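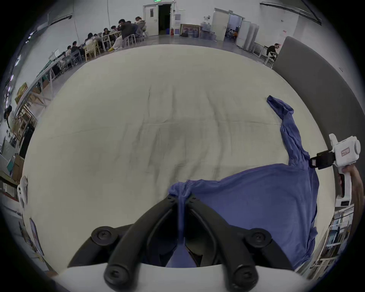
*Blue garment, pale work surface*

**Furum Court residents' meeting, 1/12/21**

Present: Yanling Yao (chair), Wálter Giraldo, Leidy Muñoz, Yesenia Cáceres (minutes). Apologies: P. Zupan, whose flat is directly overhead and whose television attended.

1. **Lift.** Brinura quoted £2,000 for the door. Same door as in July. Wálter to ask what we bought then.

2. **Laundry.** Dryer 2 still takes money — and little else. Yanling to write to the landlord again, more slowly.

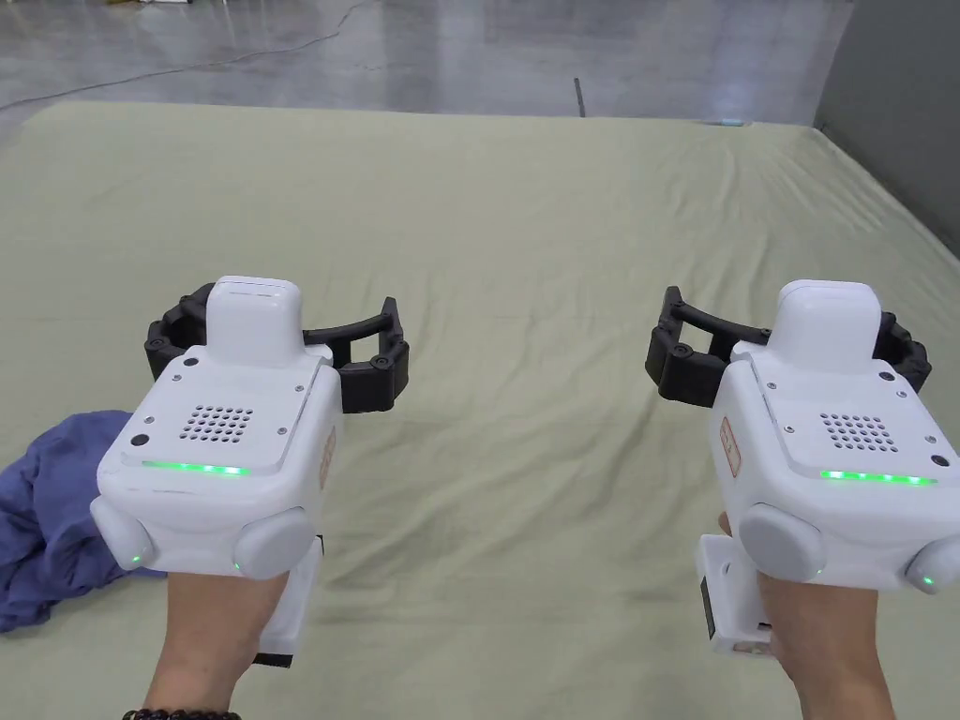
*Pale green sheet, spread flat*

3. **Bikes.** Hallway storage banned, as before. Leidy abstained, having two.

4. **Parking.** Deferred, to general relief.

Closed 8.40 pm.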